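Desktop computer (the tower kind)

A desktop computer is a personal computer that stays in one spot, usually on or under a desk, and gets its power from a wall outlet. I'm writing this entry mostly about the tower kind, the upright box with a separate screen, because it's the one I grew up with and the one people still ask me about. All-in-ones and mini PCs get a short mention near the end.

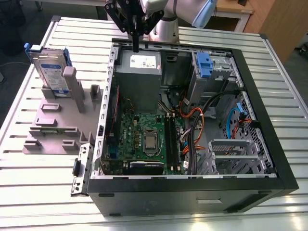
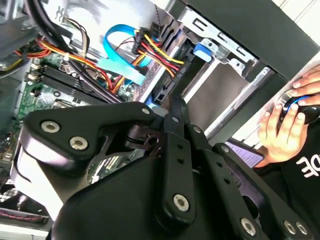 An opened-up tower with the motherboard showing.

Written by the Itunent hardware desk
Last edited 11/03/2023
Filed under: Home computing, Hardware basics

What counts as a desktop

The word is older than the shape. Early personal computers really did lie flat on top of the desk, with the monitor sitting on the lid, and that's where the name comes from. When cases were stood on end and moved down to the floor, people kept saying "desktop" anyway. I still do, and my own computer hasn't been on a desk in years.

Some people use "tower" for the upright case and "desktop" for the flat one. Stores mostly don't bother with the difference, and I don't think you need to either, unless you're trying to fit one into a cabinet. Measure the cabinet first. Leave room at the back for the plugs, which always stick out farther than you think they will.

You'll also hear people call the whole tower "the hard drive" or "the CPU." Both of those are parts inside it. I used to correct people on this and I've stopped, because everybody knows what they mean.

The case

A case is a metal box, often with some plastic on the front, that holds everything in place and steers air past the warm parts. On most towers one side panel comes off. Older ones use screws at the back edge, and a lot of office machines have a latch you pull. Some newer home cases have a glass side so you can look in, and I have mixed feelings about those (they're pretty, and they're heavy, and they show dust like you wouldn't believe).

Case sizes go by names such as full tower, mid tower and mini tower. The names aren't strict. One maker's mid tower can be bigger than another maker's full tower, so go by the measurements on the listing. What matters more is which motherboard sizes the case will take. The common ones are ATX, Micro-ATX and Mini-ITX, going from larger to smaller, and a case that takes the large size will normally take the smaller ones too.

Big office brands are the exception. Their cases and boards are often made for each other, with their own screw spacing and their own front panel plugs. You can swap the memory or the drive in one of those without any trouble, but moving the board to a store-bought case can turn into a weekend project. I tried it once and ended up putting everything back where it was.

The power supply

The power supply takes the alternating current from the wall and turns it into the lower direct voltages the parts run on. It's a metal box with a fan in it and a bundle of cables coming out. In older towers it tends to sit at the top rear corner. In many newer home builds it's been moved to the bottom, where it can pull in cool air through a filter.

Power supplies are rated in watts. A plain office tower might have one rated at 200 watts, and that's plenty for email, spreadsheets and video calls. A machine with a big graphics card needs a lot more. The rating is the most it can deliver, so a larger supply doesn't use more electricity just by being larger. I get asked that one constantly!

Please don't open the power supply itself. The parts inside can hold a charge after the cord is pulled. If it's bad, replace the whole unit.

The motherboard

Every other part plugs into the motherboard, directly or by a cable. It's a flat circuit board, green on a lot of office machines and black on a lot of home ones, with the color making no difference to how it runs. On it you'll find the processor socket, the memory slots, the expansion slots, plugs for the drives, and a cluster of ports that pokes out through the back of the case.

There's also a coin-sized battery on most boards. It keeps the clock going and, on older boards, holds the settings while the computer is unplugged. If your computer forgets the date every time you unplug it, that battery is the first thing I'd check. It's cheap and you can get one at a drugstore.

The processor

The processor, or CPU, carries out the instructions that make up your programs. It sits in a socket, held down by a metal frame or a lever depending on the make, and in a normal setup a heat sink goes on top with a thin layer of thermal paste between the two. The paste fills the tiny gaps so that heat can move across. It dries out over the years, and a tower that's gotten louder with age sometimes calms down a lot with fresh paste and a good dusting.

Processors are sold by speed and by number of cores. I won't go deep into it here. For everyday use, almost anything made in recent years is fast enough, and the things that make a computer feel slow are usually the drive and the memory.

Memory

Memory, or RAM, is the short-term workspace. Whatever you've got open lives there, and it clears when the power goes off. It comes on long thin sticks that press into slots next to the processor, with a clip at one or both ends. There's a notch in the bottom edge so the stick only goes in one way.

The sticks come in generations (DDR3, DDR4, DDR5 and so on) and the generations don't mix. Check what your board takes before you buy. I've got a drawer with the wrong kind in it, bought in a hurry one October, and I keep meaning to find those sticks a home.

If you have two slots and one stick, adding a matching second stick is about the easiest upgrade there is. Push harder than feels polite - the clips should snap in on their own.

Storage

Hard disk drives keep data on spinning platters. Solid-state drives keep it on chips, with no moving parts. Moving from the first to the second is the change people notice most, and I'd do it before anything else on an old tower. The computer starts faster, programs open faster, and the grinding noise goes away.

Solid-state drives come in two main shapes. One is a flat rectangle that connects with a cable, and the other is a little stick called M.2 that screws down onto the board. Older boards may not have the M.2 slot, so look before you order.

Whichever you use, keep a copy of your files somewhere else. Drives of both kinds quit, sometimes with no warning at all.

Cooling and dust

Air usually comes in at the front and goes out at the back. Dust comes in with it. A tower on carpet in a house with pets can fill up in no time, and I clean mine twice a year with canned air and a soft brush. Shut it down, pull the cord, take it outside if you can, and hold the fan blades still with a finger while you blow. Letting them spin freely under compressed air isn't great for the bearings.

I like to lay the case on its side for this. You get better light, and a dropped screw stays where you can find it.

How long they last

Mine tend to run until the software leaves them behind. Fans wear out first, then drives, then power supplies. I've kept a cheap household tower going well past the point where my friends had replaced theirs, and the total repair bill was a fan and a drive.

In the small reader survey run by Zova, the home computing newsletter I write for on the side, 189 people answered a question about what they do with an old desktop. The most common answer was "it's in the closet." Thirty of them had given it to a relative, and 26 had taken it apart for pieces. I'm in all of those groups.

If yours is headed out of the house, wipe the drive or take it out, and find an electronics recycler. Circuit boards shouldn't go in the household trash. The Ciso drop-off point on Cisternas Road takes whole towers with or without the drive, and they'll take loose cables too if you ask at the window.

Other shapes

An all-in-one puts the computer behind the screen. It looks tidy and it's harder to repair. A mini PC is a small box, some of them no bigger than a paperback, and it usually uses laptop parts. I think mini PCs are a really good choice for a kitchen or a kid's room, and they use less power than a tower does. You give up the expansion slots and most of the easy upgrades.

Laptops have taken over a lot of what desktops used to do, and I'm typing this on one. The tower's still where I do my photo sorting and my taxes, with a big screen and a proper keyboard.

See also: Motherboard; Power supply unit; Solid-state drive; Thermal paste; Recycling electronics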